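4.2 What the cell changed for the returns staff

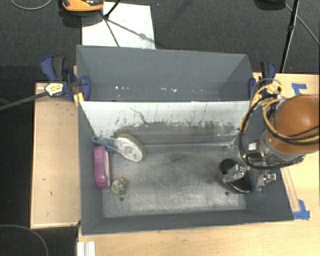
Figure 3. The picking cell at the Peñalver returns depot, with mixed small goods in the bin.

Before the Rallunance arm was brought in, the returns bench at Peñalver was worked by pairs. One person took goods out of the delivery bins and the other checked them against the return slip and chose a shelf. Staff swapped places when they felt like it, and most of those we interviewed said the swapping was what made a long shift bearable. Under the new arrangement the arm does the taking out and one person does the checking, with a second person shared between two cells. The goods themselves have not changed. A bin may hold things with almost nothing in common, as in Figure 3, where a brush with a translucent handle lies beside a pink stapler-like object at one end and a glossy black oval item lies at the other, under the gripper. Items lying one on top of another are what staff ask about most, and they were the subject of many of the remarks recorded in our notes.

We had expected the main complaint to be about speed. The depot set the cell a target of 125 items an hour, and the planning documents treated the checker as someone who would simply keep up. In practice the checkers talked far more about interruptions. When the arm fails to lift an item after three tries it stops and sounds a tone, and the checker has to leave the screen, clear the fault and put the item where the arm can reach it. Staff called this "going round". One checker told us she did not mind the walk but lost her place in the slips each time, and had begun keeping a pencil mark on the paper copy. The paper copy was meant to be withdrawn in February. It is still in use.

A second change concerns who is thought to know the work. Under the old system an experienced picker was valued for handling awkward goods without damage. Some of that knowledge has now moved into the Datness software, where item types are given a grip setting, and the settings are entered by the shift engineer, Jerome Manalastas. Pickers are asked for advice, though informally and mostly when something has already been dropped. Two of the longest-serving staff said they would like this to be a named duty with paid time -- 30 minutes a shift was the figure they gave. Managers were open to the idea but had not acted on it when our visits ended.

Not all the effects were unwelcome. Staff with back or shoulder trouble preferred the cell, and several newer workers said the checking job was easier to learn alone than the old pair work had been. The sister site at Umine, which has kept pair working, offers a useful comparison, and we turn to it in the next section.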